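Search the archive
Advanced search
Go

[Tandonby-list] Re: segmenting the bag-packing demonstrations

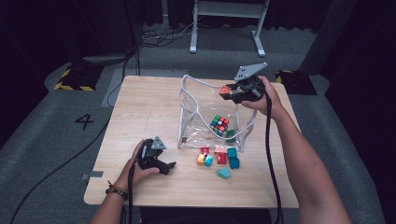 The segmentation question has to be settled before we compare any more policies, and I would rather settle it on the toy-block task than on anything rigid. A rigid tray gives you a fixed container pose and a clean release height. The bag gives you neither. With a block held in the right jaws at the bag's upper right corner, just above the opening, and the left gripper low over the table with its fingers open, there are at least two defensible places to put the boundary between "transport" and "insert", and our annotators have used both. The bag being transparent adds a further complication — the cube and the green block inside it are visible through the plastic, so a detector that looks only for block-coloured regions will count items already packed as items still to be picked.

Angus Wihongi wrote:

> I have rerun the Samuel baseline on the November split and I get
> a lower insertion score than the one in the draft. Same weights,
> same seed, same 1648 episodes. The only thing that changed is the
> label file. Could somebody say which rule was used for the end of
> transport? The draft says "when the object reaches the container",
> which I can read three ways for a bag.
>
> Also, are we still dropping episodes where the left gripper never
> closes? If so I think the filter is removing valid one-handed
> demonstrations.
>
> Angus

Taking these in order.

1. End of transport. The draft used the old rule, under which transport ends when the gripper crosses a vertical plane through the nearest point of the rim. That plane was fitted once per episode, from the first 12 frames. For a tray this is harmless. For a bag the rim moves as soon as something touches it, and the plane goes stale after the first insertion. The new label file refits the plane at each grasp. This is what moved your score; the policy is behaving as before.

I do not think the refitted plane is right either. It still depends on a rim estimate, and the rim estimate is poor when a handle flops across the opening. My proposal is to drop geometry from the rule altogether and use gripper speed: transport ends at the first local minimum in wrist speed after the grasp, provided the gripper is higher than the table by more than one block height. I tried this on the Mamen subset. It agrees with the majority human label to within 7 frames in most episodes. The failures are nearly all cases in which the operator hesitates halfway across, and a short median filter removes a good share of those.

2. The left-gripper filter. Yes, it was still on, and Angus is right that it should not be. It was written for the folding task, where a left gripper that never closes does mean a failed recording. In bag packing an operator may leave the left side open for an entire episode and the demonstration is perfectly good. With the filter on we keep 1498 episodes of the 1648. I have turned it off in the config and left a comment so that it does not come back when somebody copies the folding settings again.

This matters for the bimanual claim in section four. If one-handed episodes were removed before training, we cannot say the policy "learned" to use both arms. It was shown little else. I would cut the sentence until the ablation has been rerun.

3. Item counting. Not raised by Angus, but related. The remaining-items head is trained on a count from the overhead segmenter, and the segmenter does not know about containment. I suggest masking the bag region before counting. The mask need not be tight. The cost is that a loose block partly hidden behind the bag gets missed, and I would accept that over the current double counting. An alternative is to decrement the count at each labelled release, but this ties the count to the segmentation rule, and I want those two kept separate until one of them is stable.

What I would like from the list:

- objections to the speed rule, preferably with an episode attached
- whether the Lustetdale recordings have the same wrist rate as ours — if they are slower, the minimum will need interpolating
- a second pair of eyes on the median filter width, which I chose by looking at plots

I will hold the label file as it is until the replies are in, then regenerate everything in a single pass. Please do not quote insertion scores from the draft in the meantime.

Recent items in this list
Re: wrist clock drift after restart
Mamen subset: checksums
Folding task config, left-side filter
Lustetdale transfer, second attempt
Draft section four, comments wanted
Samuel baseline, how to reproduce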